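Hurgate Bin Picking Starter Cell
Supplied and commissioned by Prundmont

Home > Handling > Bin picking > Hurgate starter cell

Product code: HG-3
Lead time: 8 weeks from signed drawing
Page last revised: 08/03/2019

The Hurgate starter cell is meant for workshops that want to empty bins of mixed blocks, billets or bar ends by robot and have not done it before. It is sold as a kit of parts with commissioning included. You can buy it with an arm, or without one if you already own a suitable machine and want to put it to use.

What is in the price

Bench and mounting plate
Sloped-sided metal bin, open top
Overhead vision unit with stand
Gripper with two finger sets
Cable dressing kit for the wrist
Picking software, one licence
Commissioning on your site, 3 days

What is not in the price

The arm, unless ordered with the cell
Guarding and interlocks
Compressed air supply
Delivery outside the mainland
Any changes to your own conveyor or machine tool

Planning your budget

Most enquiries start with the price of the arm. It is usually the largest single line, but it is also the easiest to get a firm figure for. The lines that move are guarding, gripper fingers and the hours your own people will spend on the job. We ask customers to set aside £3000 for fingers and fixtures in the first year, over and above the two sets supplied. If your parts are all one size you may not spend it. If you run short batches you probably will.

Allow for a bin as well. The one supplied is a working item and its finish will wear. Replacement bins are kept in stock under the Grurent name and fit the same footprint. Clamping the bin to the bench is fine for trials. For production we recommend the bolted locating frame, which is an extra.

Floor space is often missed. The arm needs room to swing clear of the bin, and the operator needs somewhere to stand with the pendant and see the parts. Leave a clear route for cables too, so that nothing has to be walked over.

Sample trials

Before you order, we will run your parts at our Hollenstein workshop. Send 47 pieces, including any that are damaged or out of tolerance, and tell us which way up you need them when they are put down. We start with a few blocks lying well apart, and work up to a full bin once the grip is settled. A simple trial like this will show whether the fingers can get down beside a part lying at an angle, and how close to a wall the gripper can work.

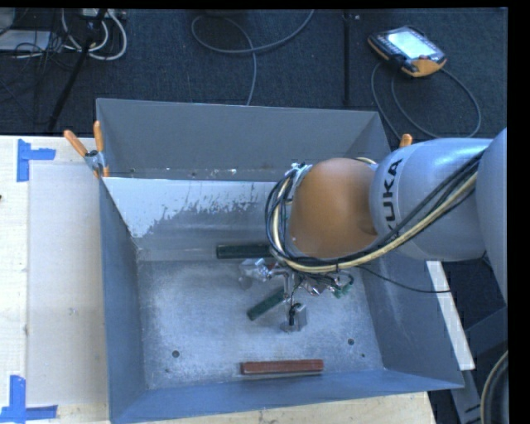 Ikechukwu Olaniyan wrote to us after his own trial that he wished he had asked about the walls sooner: "We had priced everything around the cycle time. Then we found the last few parts always ended up against the side, and we needed longer fingers. It was not a big cost, but it was not in my figures and I had to go back and ask for it."

We have since added a wall clearance check to the trial report. It gives the closest distance at which each finger set can pick, along with the parts that were left behind and where they lay. The trial fee is taken off the price of the cell if you order within the quotation period.

Using your own arm

Have the model, payload, reach and controller version ready when you contact us. We also need to know whether the arm has spare signals at the wrist. Older arms can often be used, but the cable dressing may have to be made to suit and this is quoted separately.

Service

A yearly visit can be added at the time of order or later. It covers vision calibration, finger wear, cable condition and a software update. Orders for visits in September should be placed early, as the diary fills up after the summer shutdowns.

To book a trial or ask for a quotation, use the enquiry form and give the product code.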